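Frequently Asked Questions

Last updated Jun 1, 2011

Vurklow sells dry breakfast porridge blends by mail and from our counter in Premton. These are the questions we get most often about Flududix, our oat and seed blend. If yours isn't answered, send it through the contact form and we will write back.

What is in Flududix?

Rolled oats, barley flakes, ground flaxseed, pumpkin seeds and a little cinnamon. There is no added sugar and no salt. The ingredient list is printed on the back of every bag.

Is it gluten free?

No. Barley contains gluten. We don't make a gluten-free blend at this time and everything is packed in one room, so please don't order from us if you have celiac disease.

Does it contain nuts?

There are no nuts in Flududix, but our Kwan blend contains almonds and walnuts and is packed on the same equipment. We wash down between blends. We can't promise that no traces are left.

How many calories are in a serving?

A serving cooked in water has 297 calories. Milk, fruit or honey will add to that. The full nutrition panel is on the bag.

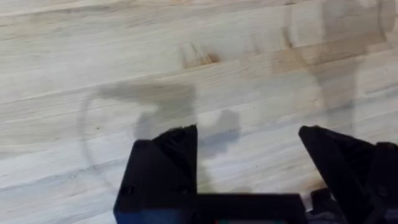 Pale wood tabletop, matte finish

How do I cook it?

Use one part Flududix to 2 parts water. Bring the water to a boil, stir in the blend, turn the heat to low and cook for eight minutes. Stir a couple of times so it doesn't catch on the bottom. Take it off the heat and let it stand with a lid on for a minute or two. The barley stays a bit chewy. If you like it softer, add a splash more water and give it another three minutes.

Can I use the microwave?

Yes. Use a deep bowl, deeper than you think you need, because oats boil over easily. Cook on medium power for four minutes, stir, then cook one minute more. Full power makes a mess.

Can I soak it overnight instead?

Yes, and many customers do this once the weather warms up in April. Mix the blend with milk or yogurt, cover and refrigerate. It will be ready to eat in the morning without cooking. It keeps for two days in the refrigerator. After that the seeds go soft and the flax makes the whole thing gluey.

Can I eat it if I am watching my blood sugar?

We can't give medical advice. The carbohydrate and fiber figures are on the bag, and you should take them to your doctor or dietitian. The same answer applies to questions about cholesterol and blood pressure.

Is it suitable for children?

It is ordinary food and plenty of families buy it. Whole pumpkin seeds can be a choking risk for very young children, so pick them out or run the dry blend through a food processor first.
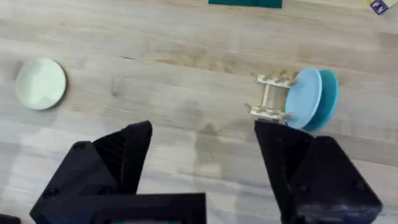 What is the right amount for one person?

A half cup of dry blend makes one bowl for most adults. People who have been pouring cereal from a box tend to pour too much of ours at first, and it swells as it cooks. Measure for the first week and then adjust. If you eat it with toast or fruit, put those on a small round plate like the one on the left of the table here and keep the bowl to the half cup. Leftover porridge can be chilled, sliced and warmed in a dry pan.

What size bags do you sell?

Flududix comes in a 600 gram bag and a five-pound bag. The five-pound bag costs less per serving, but only buy it if you will get through it in two months.

How should I store it?

Fold the top down and clip it, or move the blend to a jar with a tight lid. Keep it in a cool cupboard away from the stove. Ground flaxseed turns bitter with heat and age. The five-pound bag does better in the refrigerator or freezer, and you can cook it straight from frozen.

My bag smells like paint. Is that normal?

No, that means the flax has gone off. Don't eat it. Check the date stamped on the bottom seam. If the bag is still in date, send us the date and the batch number and we will replace it.

How long does shipping take?

We pack orders the business day after they come in. Most arrive within a week. We ship to all fifty states but not to Canada.

Can I pick up my order?

Yes, at the Premton counter. Choose "pickup" at checkout and wait for the email that says your order is ready. We hold pickup orders for ten days.

Can I return an opened bag?

We can't take back opened food. If you didn't like it, tell us what was wrong and we will send a sample of another blend.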